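Niswood Neighbors Forum > Home and Laundry > Do you still iron pillowcases?

gosteo_gran
Good morning, all! My sister stayed with us in March and could not believe I still press the pillowcases. She says life is too short. I say a smooth pillowcase is one of the few treats that costs me 12 minutes and a cup of coffee – but now I'm wondering if I'm the last one in town.

daher382
You may be, dear! I pull mine out of the dryer while they're warm, fold them and sit a stack of books on top. Good enough for anyone who visits me.

Settimio Sartori
I have to disagree, kindly. Books leave the hems wavy, and it's the hems you feel against your cheek. A little water from a spray bottle and a hot iron, hem first, then work toward the closed end. Adding a few with white cloth and bedding.

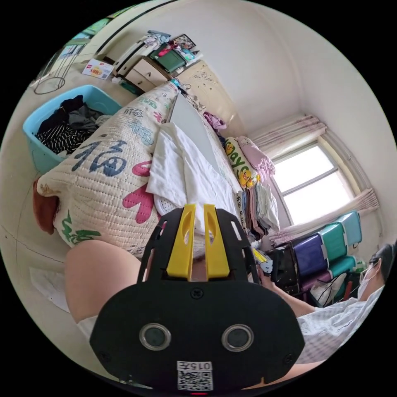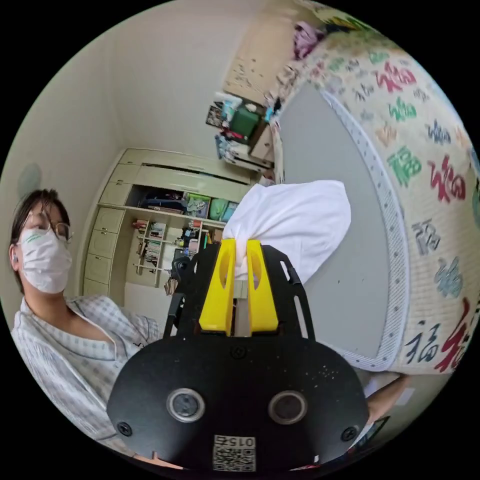
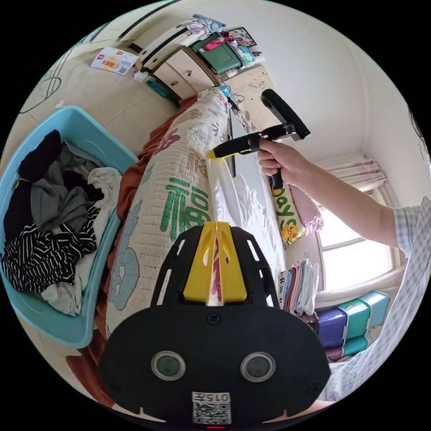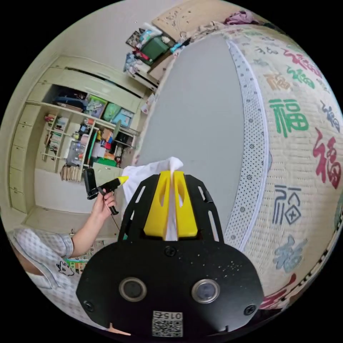

gosteo_gran
Hem first! I've been going the other way for years, so thank you, Settimio.

vustel651
Count me with the books. Mine are cotton jersey and an iron does nothing for them except make me late for work.

Settimio Sartori
Jersey I'll give you. Percale, never.

daher382
We'll have to agree to differ – my percale is under the atlas right now.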